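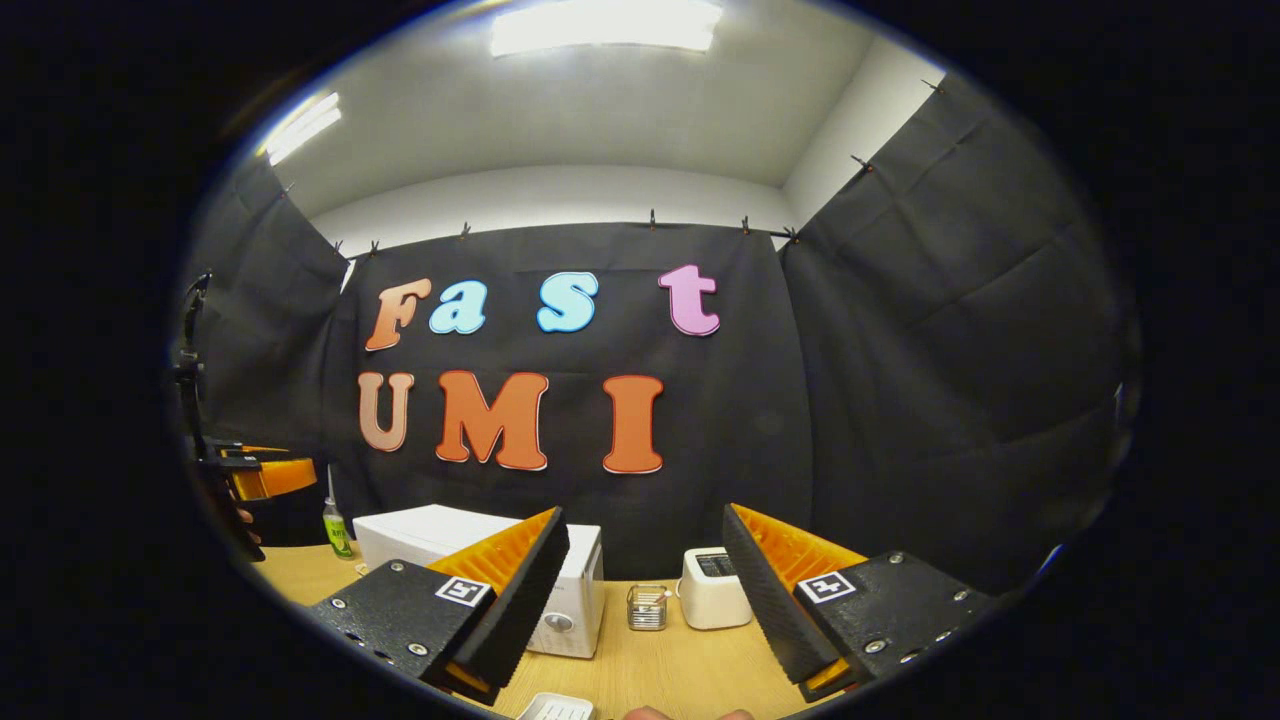
Fingers at the ready, with a toaster and a little glass cup on the table between them.

Can a robot make my breakfast yet?

I get asked this one a lot, usually by people who don't like getting out of bed. So let's have a proper look at it!

Start with toast. You've probably made it half asleep. You get the bread out, drop it in the slot, push the lever down, wait, and try not to burn your fingers. Easy! But now think like a machine. Where is the toaster? Which way up is it? How hard can you squeeze a slice of bread before it turns into a squashed lump? Your brain sorts all that out without telling you. A robot has to learn every bit of it.

Look at the two orange pads in the picture. They're soft and ribbed, and they do the job of a finger and thumb. Soft pads are handy because they give a little when they press on something, so there's less chance of a cracked cup. You've got ten fingers and thumbs, though, and skin that can feel a crumb. Try picking up a pea with two rulers and you'll see the problem (do it over a plate, I've lost plenty of peas under the fridge).

How do they learn, then? One way is by copying us. A person holds the gripper in their hand and does the chore with it, while a camera records what happens. Then they do it again. And again! The computer looks through all those goes and tries to work out what to do for itself. I made 17 slices of toast in one morning to see how that would feel, and by slice 9 I was very bored and very full.

Now for the big question. Are robots any good at chores?

Some of them, yes. Robot vacuum cleaners have been bumping round people's living rooms for years. In big warehouses, machines carry boxes about all day long. Those jobs suit a robot, as the floor is flat and the boxes are mostly box-shaped.

Kitchens are much harder. Cups are see-through, which can muddle a camera. Somebody moves the butter. Your toaster isn't the same as your gran's toaster, and a robot that has only practised on one may get in a pickle with the other. Robots can do quite a few kitchen jobs when everything is set out nicely for them, but they can be slow, and they do drop things.

Shops are somewhere in the middle. Filling a shelf with tins isn't too bad. Filling it with bags of salad is awful, because every bag is a different floppy shape.

So will you have a robot butler by next March? I wouldn't bet my pocket money on it. You'll have to get up and do your own toast for a while yet, and mine too if you're offering. Two slices, please, with marmalade.

Try it yourself: put on a pair of oven gloves and butter a slice of bread using just one finger and thumb on each hand. Ask a grown-up first, and use a blunt knife.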